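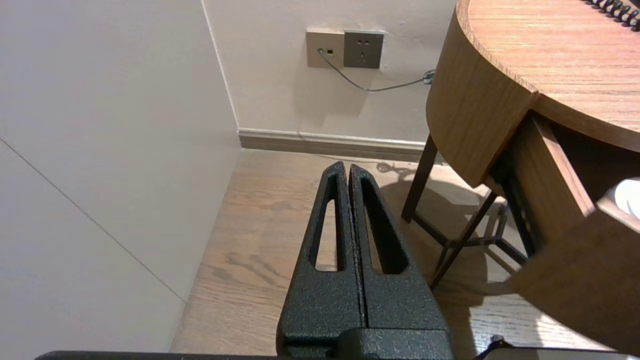
Figure 2. Corner position in one of the rooms surveyed: data or telephone plate and power outlet side by side, with a thin cable running along the wall towards the desk.

4.2 Cables between the wall and the desk

The guidance that most fit-out firms work from treats the stretch of wall between an outlet and a desk as a solved problem. Put the data plate and the power plate together, fix the cable with clips, set the desk against the wall, and the matter is closed. We are less sure. The rooms in our survey were nearly all planned on this basis, and the plan was hardly ever what we found.

Figure 2 shows an ordinary case. The two plates sit next to each other on the back wall, as the guidance asks. The cable leaves the left-hand plate, hangs in a shallow curve, and goes across to a small dark clip near the edge of the desk before passing out of sight behind it. By the scoring sheet drawn up by Lahtinen for the Hendberg rooms, this counts as "managed", which is the middle of the scale. The sheet asks whether a clip is present, whether the cable is clear of the floor and whether the plates are within reach. It does not ask how much of the run hangs free, and in our view that is the question that matters to whoever has to clean the corner or move the desk.

Shahbazi's later version of the sheet, used at Bielecka, added a line for slack. It was an improvement, but the line was filled in by eye, and two people scoring the same wall often disagreed. We went back over a batch of 333 of these scores and could find no steady link between the slack entry and anything else on the sheet, including the complaints log. Either slack does not trouble people much or the entry does not measure it. The Bielecka report takes the first reading. We see no grounds in the data for choosing between the two.

There is a similar difficulty with wear on the wall. Small scuffs and blemishes of the kind seen close to the plates in Figure 2 were recorded in many rooms, and it has become common to put them down to plugs and cables being pulled about. That may be right. But a wall behind a desk is also knocked by chair backs, bags, vacuum cleaners and the desk itself, and a mark does not say what made it. The claim made in the Wornetel brochure, that a covered channel will "end wall damage at the workstation", rests on a comparison of newly painted rooms with rooms last painted years before. We would not repeat it.

The baseboard deserves more attention than it has had. Several of the fitters we spoke to prefer to bring the cable straight down from the plate and run it along the top lip of the board, where it is less easily seen and less easily caught. Their argument is sensible, though it assumes that the desk will stay where it is. In the Pinura building, where desks were shifted each August, runs fixed this way were often pulled loose and then left lying on the floor, and the short hanging run with a single clip was in a better state at the end of the year. We do not offer this as proof, as it is a single building with an unusual habit.

Cost is the last point on which the usual advice looks thin. Channel and trunking are sold by the metre, and the savings quoted for them are worked out on a floor of 400 desks. Few of the sites in the survey came near that size. For a small office with a handful of corners like the one in Figure 2, the fitting visit costs more than the material, and a second clip halfway along the curve would do most of the work. Lahtinen (personal communication) objects that clips are lost when walls are repainted. He is right, and we have no figures for how often they are put back.

What can be said with some confidence is limited. Placing the two plates together makes a corner easier to use, and people told us so without being asked. Whether the form of the run beyond the plate makes any difference to them is still open. The scoring sheets in use were not built to answer it, and we have therefore left the "managed" rating out of the tables in Section 5.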